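Chapter 3
Winning a Seat: How Votes Become a Result

What you will study in this chapter
Why the same votes can give different winners under different rules
The meaning of plurality, majority and runoff
What is done with ballots that are not valid
How a very close result is checked
Key terms: plurality, majority, turnout, spoiled ballot, recount, ward, mandate

In the previous chapter we looked at who has the right to vote and how the list of voters is kept. We now move to the next step. The polling stations have closed, the boxes have been brought to one building, and the ballots are on the tables. What happens with them? Many students answer that the ballots are counted and the person with the most votes is elected. This answer is correct for a large number of elections, but it is not correct for all of them, and even where it is correct it hides several decisions that were made long before the election day.

We begin with a small case. Small elections are useful for learning. The number of ballots is low enough that one can follow each of them, and the rules are mostly the same as in a big election.
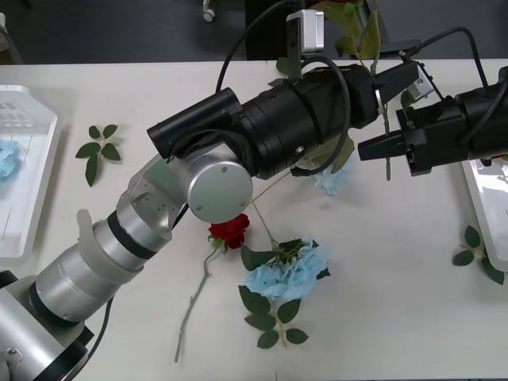 Figure 3.1. Robot arms over a white tabletop.

3.1 The Jerow ward

The town of Grurarcombe is divided into wards, and each ward sends one member to the town council. In May the member for the Jerow ward gave up her seat before the end of the term, and an election had to be held for this one place. On the list there were 2,205 registered voters. On the day of voting 1,040 of them cast a ballot, so that turnout was a little less than half. For an election held alone, without any national vote on the same day, local people considered this to be quite good.

Four candidates stood. Two of them belonged to parties with seats in the council already. The third was put forward by the Fasa Residents' League, a group which was formed to oppose the closing of a bus line. The fourth had no party at all.

When the ballots were sorted, 70 of them were put aside as not valid. On most of these the voter had marked two names. Some were left blank, and on a few the voter had written a remark about the council. Of the ballots that remained, the League's candidate had just over one third. The candidate of the largest council party came second, and the difference between them was 3 votes.

After a recount the difference was still the same. The League's candidate was declared elected and took her seat at the next meeting.

3.2 Three questions about one result

The first question concerns the size of the victory. The winner had more votes than any other candidate. We call this a plurality. She did not have more than half of the valid votes, which we would call a majority. Nearly two thirds of the people who cast a valid ballot had chosen somebody else. Under the rules of Grurarcombe this has no importance, for the rules ask only for a plurality. Under a two-round system the first two candidates would have gone to a second vote, called a runoff, and we cannot know who would have won it. Perhaps the supporters of the other two candidates would have moved to the larger party. Perhaps they would have stayed at home.

The second question concerns the ballots that were put aside. Their number was much greater than the difference between the first two candidates. Does it mean that the result was wrong? It does not follow. A ballot with two names marked cannot be given to either of them without guessing, and the persons who count are not permitted to guess. However, the rules on what makes a ballot valid are themselves a political choice. In some countries any clear sign of the voter's wish is accepted, such as a check mark, a circle or a line under the name. In others only a cross inside the box is accepted. The stricter the rule, the more ballots will be lost, and they are not always lost equally by all the groups of voters.

The third question concerns those who did not vote. More than half of the registered voters of Jerow took no part. When the new member says in the council that "Jerow has spoken," which Jerow does she mean? Writers on politics use the word mandate for the right to act that an election gives to the winner. There is an old disagreement about whether a low turnout makes the mandate weaker. In law it usually does not. A member elected by a few hundred voters has the same vote in the council as a member elected by several thousand.
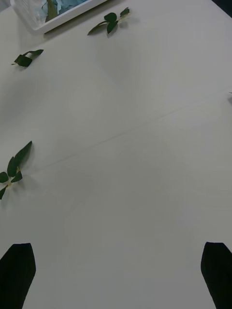 Figure 3.2. Green leaf sprigs and two black gripper fingers on a white tabletop.

3.3 Why the rules come first

It is common to hear the complaint that a voting system is unfair only after an election has been lost. In the Jerow case the party that came second asked for a change to a runoff system at the council meeting of the following month. Two years earlier, when the same party had won the Baxter ward with a similar share of the vote, it had spoken against this very change. Students should not be too quick to laugh at this. Parties of every color have behaved in the same manner, and it is one of the reasons why in many places the rules for elections cannot be changed shortly before a vote.

A rule that is fixed early has one more advantage. At the time when it is written, it is difficult for anybody to say who will gain from it. The discussion can then be about the rule, and to a smaller degree about the persons. We will return to this idea in Section 3.6, where we compare how boundaries between wards are drawn.

Before reading further

Write short answers in your notebook and keep them until the end of the chapter.

Find out how the members of your own town or city council are elected. Is a plurality enough?

Look for the rule on spoiled ballots in your area. Who decides when two persons at the counting table do not agree?

Suppose that the two leading candidates have exactly the same number of votes. Some places hold a new election and others draw lots. Write down which of the two you prefer, and give one argument that a person of the opposite opinion could use against you.

3.4 Plurality systems

We take first the oldest of the systems and the easiest to explain. Each voter has one vote, each ward has one seat, and the seat goes to the candidate with the highest number of valid votes. No minimum share is required. With two candidates the winner always has a majority as well, unless there is a tie. With three or more this is no longer certain, and the share that is needed to win can become smaller with every name that is added to the ballot.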